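How I oil a wooden table without making a sticky mess

I've been putting off redoing our dining table since we moved to Trovham, and last Wednesday I finally ran out of excuses. I'd botched it once before (so much oil! it stayed tacky for ages and grabbed every napkin that came near it), so I'm writing down what I do now, mostly so I can find it again next year.

First, clear everything off and wash the top with a barely damp cloth and a tiny squirt of dish soap. Wipe again with plain water, then let it dry overnight. I used to skip the overnight part. Don't, the oil goes on blotchy and you'll be sanding it all off again. 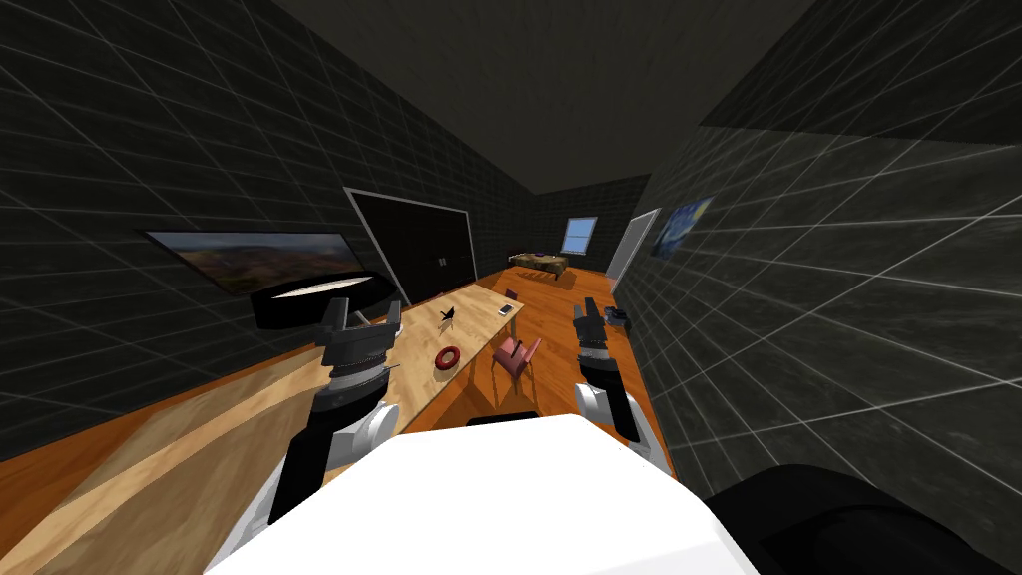 Next comes sanding, which I kind of love. Start with a medium paper if you've got rings or scratches, then go to a fine one for the last pass. Always go with the grain, even on the ends where it's awkward and your elbow hits the wall. Keep the pressure light and even, and don't camp out on one bad spot or you'll wear a dip into it. Vacuum the dust, then go over the whole thing with a tack cloth.

For the oil itself I use Ovia, the clear one. Stir it, don't shake it. Pour a small puddle onto a lint-free rag and work it in with long strokes, starting at the far end so you're never leaning over what you've done. You want the wood to look damp, and that's plenty. 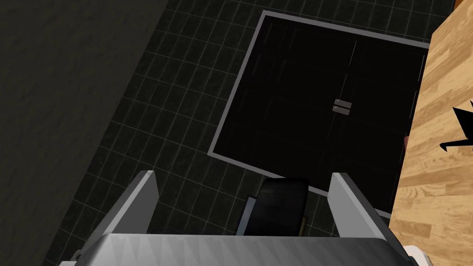
Wait as long as the can says, then wipe off every bit that hasn't soaked in. This is where I went wrong the first time! I thought more oil meant more protection, so I left it sitting there all shiny. Grab a clean rag and rub like you're mad at it. Look across the top from a low angle with a lamp on and the wet patches will show right up.

Leave it 24 hours and do a second coat the same way. I stop at 2 coats, though my neighbor Taras Sirko swears by 3 and his table does look pretty great, so maybe he's onto something.

And please, lay your oily rags flat outside to dry before you toss them. Balled up in a trash can, they can heat up and catch fire all by themselves.

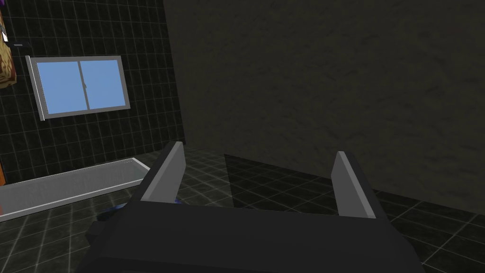
Filed under: Furniture Care

Got a question about a finish I haven't covered? Leave it in the comments and tell me what kind of wood you have, if you know. I'm doing the chairs in September.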